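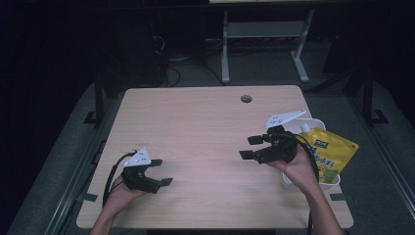

三款手持夹爪，一袋吸吸果冻大小的难题

手持夹爪这类东西，两年前还只在实验室里自己打印自己用，现在已经有人成箱地卖了。操作的人一手握一只，像用夹子一样去拿桌上的东西，夹爪记录开合和位姿，数据拿回去训练双臂机器人。省掉了遥操作的那套主臂，一张桌子就能开工。

问题是买哪一种。我们借了三款，在同一间屋子里轮着用，前后做了两周多。三款分别是 Bavness 的二指平行夹爪、Brovbridge 的同类产品，以及 Villanueva 的一款连杆式夹爪。控制盒统一用 Jillholm 的，三家都提供了对应的接线和驱动，省得把控制器的差别算到夹爪头上。

测试内容不复杂，一共五项：把软袋装饮料从碗里取出来放到桌面，再放回去；双手传递一只空碗；拧开吸嘴袋的盖子；叠一块擦布；把一根数据线插进延长线的接口。每项每款做 50 遍，三个人轮流，谁做哪一项抽签决定。加上预热和重做，最后存下来的片段有 3423 条，能用的当然没有这么多。

先说握感

规格书上最容易被忽略的是握感，用久了它比什么都要紧。

Bavness 的握把最粗，手小的同事食指够扳机有点勉强，要把虎口往前送一截。第一天下午她就去翻了配件盒，里面有一片薄的垫块，换上以后好一些。Brovbridge 的握把细，角度往下压，拿着时手腕是平的，连续做一个小时没有什么感觉。Villanueva 的重心靠前，做传递碗这种需要悬空停顿的动作，前臂会先累。

三家给的重量差别都不大，但重量放在哪里影响很大。Brovbridge 把电路板塞在握把后部，等于给前面的手指做了配重。Villanueva 的连杆和电机全在前头，手一松就往下栽。我们后来把它的线从上方吊起来，情况有所改善，但吊线又限制了转身。

扳机行程也值得一提。Bavness 的行程长，开合比例接近一比一，手上动多少，指头就动多少，学起来快。Brovbridge 行程短，轻轻一扣就合到底，做插线时很难停在半路。它的软件里可以改曲线，出厂设置偏陡，改缓之后才好用。改曲线的菜单藏在第三层，说明书的中文版没有写，要看英文版。

软袋是最好的考题

一开始我们准备了不少硬的东西，木块、杯子、胶带卷，做了半天就撤掉了。三款夹爪夹硬物都没有问题，分不出高低。

真正拉开差距的是带吸嘴的软袋。袋子里有液体，一夹就变形，重心跟着跑；表面光滑，指垫稍微干净一点就打滑；盖子又小又硬，和袋身完全是两种手感。它斜靠在碗里的时候，可以夹袋角，可以夹吸嘴，也可以两只手一边一个托起来，每个人的习惯都不一样。

Bavness 的平指垫面积大，夹袋身最稳，50 遍里掉了 4 遍，都是夹得太靠边。Brovbridge 掉了 7 遍，指垫是同样的长方形，但硅胶更硬。Villanueva 的连杆结构在合拢时指尖会向前伸出一点，从碗里往外取东西时常常把袋子往里推，掉了 11 遍，另外还有几遍是把碗带翻了。用熟的人会提前往回收一收手，抵掉这段位移，可是这样采到的轨迹里就多了一个没有意义的小动作，模型会老老实实学进去。

拧盖子的结果反过来。Villanueva 的指尖窄，能咬住盖子的棱，三款里完成得最快。Bavness 的宽指垫容易同时碰到袋肩，要多试几次才能找到位置。Brovbridge 居中。如果你的任务以拧、拔、捏为主，前面说的软袋成绩可以少看一点。

叠布三款都能做，差别主要在指垫底边离桌面有多近。Bavness 的指垫下缘有一圈倒角，贴着桌面推的时候布会滑走，我们用砂纸磨掉一点以后就顺了。厂家不建议这么做，磨过的指垫也不能退。

线的问题

三款都是有线的。厂家说无线版在做，Brovbridge 给出的时间是明年 5 月。

有线的好处是时间戳准，不用管电池。坏处在双手任务里特别明显：两根线从手腕后面拖下去，人一转身就缠到一起，坐着做时还会蹭到桌沿。我们试过沿前臂绑魔术贴、从肩上绕、从天花板吊，最后固定用第一种，绑两道，手肘处留一段松的。线如果绷紧，操作的人会不自觉地把手往回缩，工作范围一下就小了。

接头方面，Bavness 用的是带锁扣的圆形航插，两周里没有松过。Brovbridge 是普通的 Type-C，掉过三次线，其中一次掉线后软件没有报错，录了十几条空数据才发现。现在的固件据说加了提示，我们手上这台没有升级。Villanueva 的接头也带锁，可是线本身偏硬，冬天开窗的屋子里会更硬。

标定和软件

每次开机都要标定开合零点。Bavness 要合拢、张开各一次，几秒钟就完了。Brovbridge 开机自动归零，前提是开机时手指必须完全合上，忘了的话后面的开度全部偏一截。Villanueva 需要在软件里按四下确认，每只手四下，两只手八下，一天换几次人就按得很烦。

Jillholm 的控制盒可以同时接两只夹爪，开合数据存成统一的格式。它的界面朴素，录制、停止、作废三个按钮，作废键最常用。建议把作废接到脚踏上，两只手都拿着夹爪，实在腾不出手去点鼠标。盒子背后有一个脚踏接口，脚踏要另买，一只 340 元，其实随便一个三孔的工业脚踏也能用。

存盘偶尔会慢。连续录到第 1000 条上下，文件列表刷新要等两三秒，关掉预览缩略图以后恢复正常。这一点在三款夹爪上表现一样，和夹爪没有关系。

桌子和周边

有些条件看着和夹爪无关，还是会影响结果，我们把自己的做法写下来供参考。

桌面用浅色的木纹，深色的手指在上面边缘清楚。四周地面铺深色地毯，东西掉下去不会弹，声音也小。桌脚的位置在地上贴好标记，每天早上对一次，有人靠过桌子之后再对一次。星期二那天忘了对，桌子偏了两指宽，当天上午的数据和前一天的拼在一起，碗的位置对不上，只好分成两组存。

碗选白色塑料的，轻，被碰到会动。有人主张换成重的陶碗，成功率会好看很多，我们没有换。实际环境里的碗就是会动的，夹爪碰到了，数据里应当看得出来。

软袋需要备几袋替换。夹过几十遍的袋子会起皱，比新的好夹，最后几遍的成绩偏高。我们每 25 遍换一袋，换下来的没有人愿意喝，都留着做练习用。

耐用程度

两周看不出太多，只能记几件具体的事。

Bavness 左手那只的指垫边缘第九天开始翘起，用双面胶粘回去继续用。备用指垫随机送一对，单买不便宜，而且只卖整套。Brovbridge 没有出现机械问题，外壳上的螺丝松过一颗，拧紧就好。Villanueva 的连杆处能感觉到一点旷量，刚到手时就有，两周后没有明显变大。厂家的说法是在公差以内，我们用塞尺量过，确实在规格书写的范围里，只是做插线时手上能感觉出来。

插线这一项三款都不理想。最好的是 Bavness，50 遍成功 31 遍；Brovbridge 改过曲线以后 28 遍；Villanueva 22 遍。失败大多出在最后几毫米，指垫夹着插头会微微转动，对不准方向。给指垫刻一道浅槽可能有用，这次没有时间试。

怎么选

要采的任务以搬运、取放、双手配合为主，操作的人又经常换，选 Bavness。它上手最快，新人练二十分钟就能正式录，线和接头也让人放心。手小的人先装上那片垫块。

每天要连续录几个小时，固定一两个人操作，选 Brovbridge。握着最舒服，曲线改好以后该有的都有。Type-C 接口处一定要加固，用扎带把线固定在握把尾部，再升级固件。

任务里有大量拧盖、捏小零件的动作，可以考虑 Villanueva，但要接受它前重后轻，以及合拢时指尖前伸的那一小段。如果最后装到机器人上的也是同款连杆夹爪，前伸就不算缺点，两边的动作是一致的。

这一点对另外两款同样适用。手里拿的和机器人上装的，指垫形状、开口宽度最好完全一样。我们见过手上用宽指垫采数据、机器人上装窄指垫的做法，软袋类的任务掉得厉害，后来还是把机器人那边的指垫换了。

三款都可以申请试用，Bavness 和 Brovbridge 的试用期是两周，Villanueva 是十天。试用时两只手都要借，只借一只看不出线缠在一起有多麻烦。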